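Magazine > Features > Workplace and Interiors

The Working Surface: How Hadville Cares for Its Shared Tables

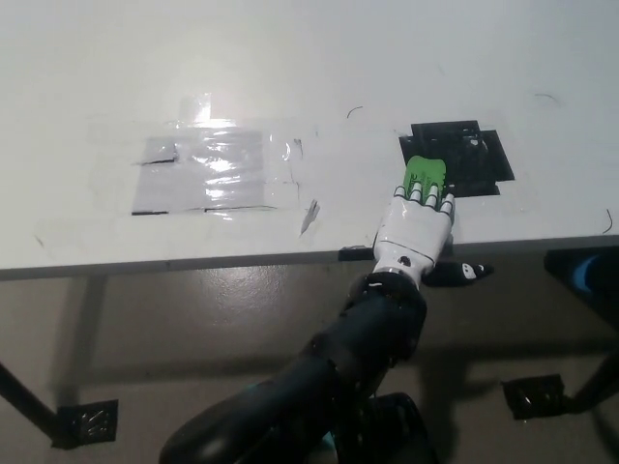

A green sponge on a white tabletop, with a patch of clear tape on the left and a black patch on the right.

The white table has become the standard furniture of shared workrooms. It reflects light well, suits almost any activity, and shows every mark made upon it. At the Hadville Center for Practical Work, where 129 tables are in regular use across two floors, the care of these surfaces has been the subject of a written procedure for the past 3 years. The procedure was revised in August, and the Center has agreed to share its main points with readers of this magazine.

The revision was led by Kyung-hwa Woo, who oversees furnishings and supplies. Her department had previously treated cleaning as a single task to be performed at the close of each day. Under the new approach, it is divided between the people who use a table and the staff who maintain it.

"A table that has been wiped is often still a table with tape on it," Ms. Woo explained. "We were cleaning the areas between the tape and leaving the rest. The edges of the tape collected dirt, and the dirt was then spread across the surface by the next person with a sponge."

Tape is a fact of life in any workroom. It marks where an object should be placed, holds a sheet flat, or covers a position that must stay the same from one session to the next. Clear tape is favored when the material underneath must remain visible, although overlapping strips wrinkle easily and catch the light. Black tape gives a stronger outline against a white top. Short lines in black marker are often added at the edges of a patch so that it can be replaced in the same position.

The Center does not prohibit any of these practices. It asks that tape in current use be left alone and that tape no longer needed be removed in full, including the small torn scraps that come away when a strip is pulled too quickly. Staff are instructed to lift one corner and draw the strip back slowly at a low angle. Residue is softened with warm water and a small amount of dish soap, left for several minutes, and wiped off with a cloth.

The choice of sponge received considerable attention. Märta Fjeld, a materials adviser with the consulting firm Arnardóttir, reviewed the Center's supplies and recommended that abrasive pads be withdrawn from general use. Fine scratches cannot be seen on a white top when they are new, she noted in her report, but they hold smudges and become visible over time. Soft sponges are now issued in their place and are exchanged when the corners begin to break down.

Ms. Fjeld also advised that pressure be kept light near layered tape. A sponge pushed firmly against a raised edge will lift it, and a lifted edge gathers hair and fibers within a short time. The recommended motion begins on the patch and travels outward.

The tables themselves came from two suppliers. The older ones, from Ekent, are being replaced gradually. The newer models, from Flureck, cost the Center 900 dollars each and are expected to remain in service considerably longer if the procedure is followed. To date, 70 have been delivered.

Edge bands receive separate treatment. They are wiped along their length with a damp cloth and dried at once, as standing water can work its way into the joint between the band and the top. The floor beneath each table is swept after the surface has been finished.

Copies of the revised procedure are posted at the supply desk on each floor. A second review is planned once the remaining tables have been installed.

Filed under: Furniture Care, Shared Spaces

Sign up for our monthly newsletter to receive new features by email. You may unsubscribe at any time.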